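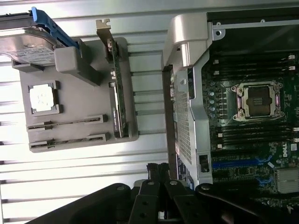

How to wash and re-proof a fishing pack

A sling pack or rucksack that goes to the river every week picks up silt, fish slime and sun cream, and after a season or two the rain stops beading on the outside. Washing it properly and putting a fresh coat of proofer on takes one evening plus drying time. The method below suits nylon and polyester packs. Waxed cotton needs a different treatment and should never go near soap.

You will need

A bath or large tub
Soap flakes or a technical wash (I use Prevus)
A soft nail brush and an old toothbrush
Spray-on proofer, such as Standodeck
Silicone lubricant for the zips
Two old towels

Step 1. Empty every pocket

Turn the pack upside down and shake it outdoors. Check the small inner pockets for split shot, hooks and bits of tippet. A size 20 midge hook is easy to miss and will find your thumb later. Take out the back pad and any foam fly patch, and unclip the net holder if it comes off.

Step 2. Brush off the dry dirt

Let any mud dry fully first. Brush along the zips with the toothbrush, working away from the teeth. Grit is what ruins zips, so spend a few minutes here.

Step 3. Wash by hand

Fill the bath with lukewarm water, deep enough to cover the pack, and stir in the wash. Leave the pack to soak for 20 minutes. Scrub the shoulder strap, the base and the back panel with the nail brush. Don't use ordinary detergent or fabric softener - both leave a residue that draws water in.

Step 4. Rinse

Drain and refill until the water runs clear. Two rinses is normally enough, three if you have been fishing in salt water. Press the water out with a towel. Wringing can crack the coating on the inside of the fabric.

Step 5. Spray on the proofer

Most spray proofers go on while the fabric is damp, but read the bottle. Hang the pack up outside, close all the zips and spray evenly from a hand's width away. Do the seams twice. Wait 2 minutes, then wipe off any white drips with a damp cloth.

Step 6. Dry and finish the zips

Hang the pack open in a shady, airy place for a day or so. Keep it off the radiator. Once dry, put a little silicone lubricant on each zip and run it back and forth.

Testing it

Flick some water over the top panel. It should bead and roll off. If a patch goes dark, spray that patch again and leave it overnight.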